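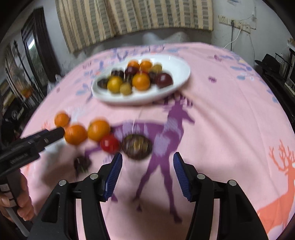
Figure 4. Cherry tomatoes of mixed colors on an oval plate.

Section 4. Setting Up the Usis Countertop Dehydrator for First Use

4.1 Before you begin

Read this section in full before connecting the appliance to a power outlet. The instructions apply to the standard model and to the model supplied with the Gineletti tray set. Where the two differ, the difference is noted in the step concerned.

The following items are required for setup:

Base unit with fan and heating element
Stackable trays with mesh inserts
Drip tray
Lid with adjustable vent
Power cord
Soft cloth and mild dish soap (not supplied)

If any item is missing or damaged, do not assemble the appliance. Contact the dealer from whom it was purchased and keep the original packaging until the matter has been settled.

4.2 Choosing a location

1. Select a level, dry surface that can bear the weight of the appliance with all trays loaded. The surface must be resistant to heat. Tables covered with cloth, plastic sheeting or paper are not suitable while the appliance is running.

2. Leave clear space on all sides of the base unit. Do not place the appliance under a wall cabinet or beside curtains.

3. Confirm that the power cord reaches the outlet without being stretched. Do not use an extension cord.

CAUTION: The air inlet is located on the underside of the base. A blocked inlet will cause the thermal cutoff to operate and may damage the fan.

4.3 Cleaning before first use

1. Wash the trays, mesh inserts and drip tray by hand in warm water with mild dish soap. Rinse and dry fully.

2. Wipe the lid and the outside of the base unit with a damp cloth. The base unit must never be placed in water or held under a running tap.

3. Inspect the mesh inserts for packing film. On some trays the film is clear and difficult to see. Lift it at the corner marked with a notch.

Note: Gineletti trays may be washed on the upper rack of a dishwasher. Standard trays may not.

4.4 Assembly

1. Place the base unit on the chosen surface with the control panel facing forward.

2. Set the drip tray on the base so that its center opening fits over the raised collar.

3. Fit a mesh insert into each tray. The insert should lie flat and should not rise at the edges.

4. Stack the trays one at a time. Each tray has 2 tabs, which must sit in the slots of the tray below. A tray that rocks when pressed has not been seated correctly.

5. Place the lid on the top tray and open the vent fully.

6. Insert the power cord into the socket at the rear of the base unit, then into the wall outlet. The standby light will come on.

4.5 Empty run

The appliance must be run once without food before it is used. A slight odor during this run is normal and is caused by residue from manufacture.

1. Set the temperature dial to 125 degrees Fahrenheit.

2. Set the timer to 2 hours and press Start.

3. Keep the room ventilated. When the timer sounds, unplug the appliance and allow it to cool with the lid in place.

4. Wipe the trays once more with a damp cloth.

If a strong burning smell is present at any point, unplug the appliance at once and do not use it again until it has been inspected by an authorized service center.

4.6 Preparing produce for the trays

Fruit and vegetables should be ripe, firm and free from bruises. Wash all produce under running water and dry it. Small tomatoes should be halved and laid with the cut side up. Larger fruit should be sliced to an even thickness, as pieces of uneven size will not dry at the same rate. Varieties may be mixed on one tray provided the pieces are similar in size. Color is not a reliable guide to dryness, particularly with dark varieties, and pieces should be tested by hand after cooling.

Leave a small gap between pieces. Do not cover the center opening of any tray.

CAUTION: Meat and fish must not be dried using the settings given in this section. Refer to Section 7.

4.7 Registering the appliance

Registration is optional and does not affect the basic warranty. Owners who register will receive notices concerning replacement parts.

1. Locate the serial number on the underside of the base unit. Unplug the appliance and remove all trays before turning it over.

2. Enter the serial number on the registration card or through the Grindata owner portal.

3. Keep the confirmation slip with this manual.

Owners of the earlier Marty model should note that its trays do not fit the current base unit and that its serial number cannot be transferred to a new registration.

4.8 Problems during setup

Standby light does not come on: Check that the cord is pushed fully into the rear socket. Test the outlet with another appliance.

Fan runs but no heat is felt: Confirm that the dial is not set to Air Only.

Appliance stops before the timer ends: The thermal cutoff has operated. Unplug the appliance, let it cool, and clear the air inlet before starting again.

Rattling noise: Reseat the drip tray. If the noise continues, remove each tray in turn and check the tabs for damage.

Written questions about this section may be addressed to Abbas Moradi, Owner Documentation. Telephone support is closed on Saturday.

Continue to Section 5, Drying Times and Temperatures.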